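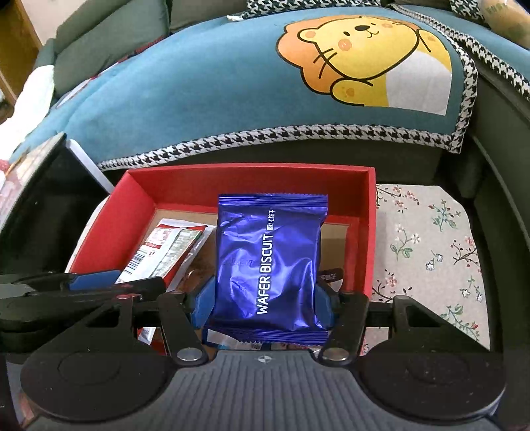 Does Mulisix cover every trade the Ririer League has made?

It covers every trade the league office confirmed in writing, from the first season with a transfer register up to the end of last August. Deals that were reported in the press but never registered are kept in a separate file and are not counted in the main table.

Mulisix: basketball trades and roster moves in the Ririer League

Version 2, released Sep 16, 2021
Maintained by Nayara Pacheco and Ewan Kinnear

What is in it

The main table has 3172 rows. Each row is one player moving from one club to another, or into or out of the free agent pool. A trade involving four players takes up four rows, tied together by a shared trade ID. There are 389 trade IDs in all. The remaining rows are signings, releases and loans.

Files

moves.csv – the main table
trades.csv – one row per trade ID, with the clubs involved and the date it was registered
clubs.csv – club names, including old names and mergers
unconfirmed.csv – press reports with no matching register entry
sample.csv – the first 500 rows of moves.csv, for trying things out
notes.txt – free text notes on single rows, keyed by row number

All files are UTF-8, comma separated, with a header row. Dates are year first. Empty cells mean the value is not known. A zero means zero.

Columns in moves.csv

row – row number, fixed between versions
trade_id – blank if the move wasn't part of a trade
player_key – our own key, not the league's registration number
from_club, to_club – keys into clubs.csv, or FREE
move_type – trade, signing, release, loan, loan_return
date_registered – the date the office stamped the form
date_reported – the earliest date we found in print or online
position – guard, forward or centre, as written on the form
seasons_played – full seasons in the league before the move
pick_included – yes, no or blank
source – register, club or both

The position column is less useful than it looks. Clubs filled in the form themselves and some of them put every tall player down as a centre. Dritis did this for years. We left the entries as they were.

pick_included tells you whether a draft pick went with the trade. It doesn't tell you which pick, or whether it was protected. We have started collecting that but it won't be in until the older forms have been read properly. It applies to the whole trade, so the same value is repeated on every row with that trade_id.

Where it comes from

Most rows were typed up from the league's paper register, which Ewan was allowed to read at the office but not to copy. The later seasons came as spreadsheets. Where the register was unclear we wrote to the clubs. Jardine sent their full correspondence, so their rows are better checked than anyone else's, and you should bear that in mind if you compare clubs.

Nayara typed the first half of the register and Ewan the second. Each then checked the other's half against the page. Disagreements were settled by going back to the register, and the ones that couldn't be settled are marked in notes.txt.

Known problems

There are 71 rows with no date_registered. Nearly all are from the two seasons when the office moved premises. date_reported is filled in for most of them, but please don't merge the two columns. A trade could be in the papers weeks before the form was stamped, and in a few cases the stamp came first.

Loans that turned into permanent moves appear as a loan and then a signing, with no loan_return in between. If you are working out rosters by date, you need to handle this yourself.

Two players with the same name were at Dritis in the same season. They have separate keys now. In version 1 they shared one, so anything you built on version 1 that uses player_key should be run again.

Three-club trades are recorded as the player's start and finish. If a player was passed through a club on paper only, the middle club doesn't appear in moves.csv – it is listed in trades.csv under clubs_involved.

What people use it for

The first use was a simple one. We wanted to know whether clubs that traded their best scorer in mid-season finished lower than they stood on the day of the trade. The table can help with that if you add standings, which we don't supply. It has also been used for network drawings of who deals with whom, and for settling arguments on a supporters' forum.

It is a poor fit for anything about money. There are no wages, fees or bonuses in any of the files and there won't be. It also says nothing about who "won" a trade. We have opinions on that, especially on the Jardine deal that sent both starting guards away before the play-offs, but they are kept out of the data.

Please don't use it to work out why a particular player was released. Some releases were for illness or family reasons, and the form has no box for that.

Changes since version 1

Added unconfirmed.csv
Added loan_return as a move type
Split the two Dritis players
Corrected club keys after the Ririer Town merger
Removed the column for shirt numbers, which was mostly empty

Licence and credit

Free to use and share, including in paid work, as long as you name Mulisix and the version number. If you correct something in your own copy, say so when you pass it on.

Reporting a mistake

Open an issue with the row number, what you think it should say and where you saw it. A scan of a match programme or a club newsletter is fine. A memory of having been at the game is welcome too, but it goes into notes.txt and the row stays as it is until we find it on paper. Ewan looks after the early seasons and Nayara the rest, and replies can be slow during the play-offs.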